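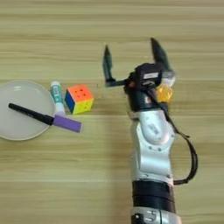 From: Dilani Sultana
To: Lustow Home Crafters list
Subject: Re: Where does all the little stuff live?

Faizal Rahman wrote:
> My desk is a disgrace again. I can never find a glue stick when the
> kids want one, and when I do it's dried up. What does everyone do
> with pens, glue, puzzles and so on between sessions? I've got a
> drawer but it eats things. Also, does anyone still have the Mondal
> trays we talked about in January?
> Faizal

Hi Faizal, and hello everyone,

Oh, I know that drawer! Ours ate a pair of good scissors and half a packet of treasury tags, and I gave up on it in the end.

What I do now is use a plate. A plain round one from the kitchen, no pattern, with a bit of a rim so the pens don't go rolling off (well, mostly — the long ones still hang over the side). It sits on the table all the time and anything you write with goes on it. The black marker with the purple cap lives there, and the glue stick stands up beside it. I tried keeping glue in with the pens and it always ended up at the bottom with its lid off, so standing up it stays. If the lid's on properly they last us ages, even the cheap ones.

The Rubik's cube is allowed on the table too, next to the glue. It's one of the stickerless ones and I'm so glad we changed, my nephew used to peel the old sort and stick the squares on the fridge. I fiddle with it when I'm on the phone. Can do one side. One!

At bedtime the whole plate goes up on the shelf and I can wipe the table down. Takes me a minute if I don't stop to do the cube.

As for the Mondal trays, I had two and passed them on to my sister, sorry. They were nice but the slots were too narrow for chunky markers. I did look at the Broltex ones, but they're deep, and you'd be back to rummaging. If you want something with a lid, I've an old Ulex biscuit tin you can have for nothing. It's got a dent but it shuts.

Did you ever get through those 600 sheets of sugar paper, by the way? I'm down to the brown and nobody here wants brown. Happy to swap for some felt, I've got up to 43 squares in a bag under the stairs, mostly greens and a very loud pink.

I'm in most evenings after seven if you want to come round for the tin.

Dilani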